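Staff reassignment after automated bracket sorting — what should we expect?
Posted in Workplace Change, June 30, 2021

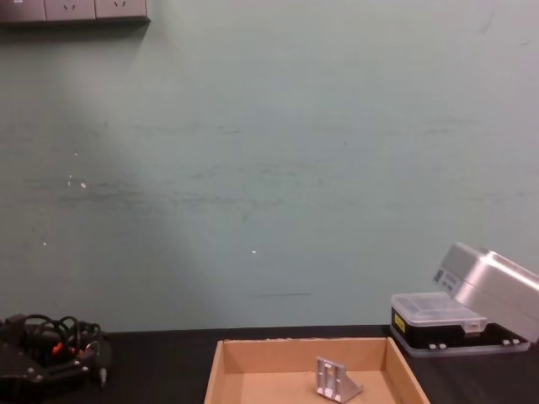 Sorting bench with a bracket in the cardboard tray and the storage case open.

Our employer, Zisura, has advised staff at the Zancombe site that the sorting of aluminum corner brackets will be automated in stages. At present the work is done by hand. Each bracket is taken from a tray, checked for burrs and bent edges, and placed in stock or set aside. A full shift handles 2000 pieces. The notice states that no positions will be lost, but it does not say what the 14 people on the sorting benches will do once the new cell is running. I would be grateful to hear from members whose workplaces have completed a similar change. In particular, were job classifications altered, and was training given during paid hours?

Mwangi Muli

Muriithi
Our plant made this change two years ago with parts of a similar size. Eight of us were moved from hand sorting to what the company called cell attendance. The duties were to load trays, clear stoppages and inspect anything the system had rejected. The physical strain was lower and my wrists improved. The work was also more solitary, as one attendant now covers an area where four people used to talk across a bench.

Classifications were not changed at first. Management's position was that attendance required no additional skill. We kept a written record of the stoppages cleared by attendants without a technician, and by March of the following year it stood at 329. The classification was reviewed on that basis. I would advise your group to begin such a record on the first day and to agree beforehand on what is to be entered.

Training was paid, with the exception of one evening session — we asked for those hours afterwards and received them. Please ask for the schedule in writing. You should also ask who decides the pace of the cell. Ours was set by the supplier, and attendants could not slow it until the second year.

Grovon_Dispatch
Check your agreement. Most have a clause on technological change with a notice period. Ours did, but the members had not read it.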